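okay a few of you asked how the garage clean-out turned into me running a parts swap, so, thread. get a cuppa

1/ background for the new people: I have an old Arai sewing machine (the heavy green one, weighs as much as a labrador) and in May the bobbin case cracked. new one from the only online shop that had it was 77 dollars plus postage. for a bit of metal the size of a bottle cap!!

2/ so I went looking for a dead Arai to strip. put a note up at the library and another at the op shop. within a week I had three dead machines on the verandah and a bloke's phone number for a fourth. turns out half the suburb has one of these in a cupboard

3/ got my bobbin case off the second one. beautiful. but now I owned three carcasses and heaps of perfectly good bits, and I can't throw out a good bit, it's a family illness

4/ put a list in the local Rakance group (for the non-locals, that's our buy/swap/whinge app, mostly whinge). feed dogs, belts, a foot pedal, two lamp housings. all spoken for by tea time

5/ and then people started asking if I had parts for OTHER things. mixers. a slide projector. someone wanted one single knob for an Odumance radio and was so polite about it that I went and looked through every tin in the shed. I had the knob. I still don't know why I had the knob

6/ anyway that's the swap. first Saturday of the month, my garage, roller door up at nine. gold coin if you feel like it, it goes in the jar for labels and biscuits

some things I've learned about sorting small parts, as a person who used to keep everything in one ice cream container:

7/ sort by what it came out of, THEN by size. I did it the other way round first and ended up with a gorgeous row of springs and no clue what any of them belonged to. had to start again. there was swearing

8/ mark out your table before you tip anything onto it. brown paper and blue painter's tape, make yourself a grid, one machine's worth per square. the paper shows up little black screws that vanish on a dark bench, and you can write straight on it in pencil. bins up the far end for whatever hasn't been sorted yet

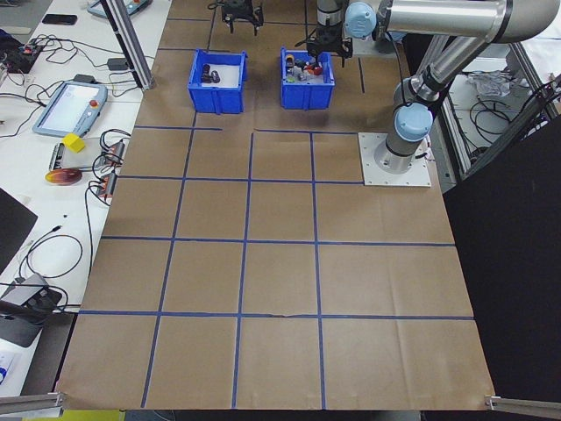 9/ LABELS
masking tape and a marker. I bought a fancy label maker, an Onus, and it's lovely, but by the time I've typed FOOT PEDAL SPRING (LONG) on those tiny buttons I could have done six with a texta. it now labels the pantry and everyone in the house is very sick of me

10/ write the date it came in as well. if a part's been sitting for a year and no one's wanted it, it goes in the metal recycling. I'm strict about this. (I'm not strict about this. there's a drawer.)

11/ SCREWS
keep them with the thing they hold on. little zip bag, bag taped to the part. I know you think you'll remember. you won't remember, you'll be standing there in your thongs at ten at night with a motor cover in one hand trying a fourth screw

12/ a magnet in a jam jar lid is the best tool I own. drop a screw, wave the lid about on the floor, there's your screw plus two you lost in autumn

13/ PHOTOS BEFORE YOU UNDO ANYTHING
phone pic at every step, even the boring ones. I took 200 of one overlocker. it went back together with nothing left over, which has never happened to me before or since

14/ ELECTRICAL
we don't swap anything with a dodgy cord. not even "it only sparks a little bit" (a real sentence, said to me, in my own garage). motors and switches go home with people who know what they're doing, and that isn't me either. I do knobs and springs

15/ what we're short of right now, if you're having a clear-out: mixer beaters (any brand, pairs please - I have so many singles), drive belts, those little rubber feet off the bottom of everything. we've got heaps of lamp housings. please no more lamp housings

16/ someone asked if I catalogue it all. I've got a spreadsheet. it has 1,954 rows and the last few hundred are just me typing "spring??" so take from that what you will

17/ oh and the green Arai is going like a dream. I've hemmed all the curtains and the dog has a winter coat with a proper lined collar, which he hates

18/ next one's in August, usual time. park on the oval side because next door's having their driveway done. if you've got small kids bring them, there's a tub of 20 or so old clock faces they can muck around with

19/ and if you're the person who left a box of piano hinges on my step with no note - thank you, I love them, what are they off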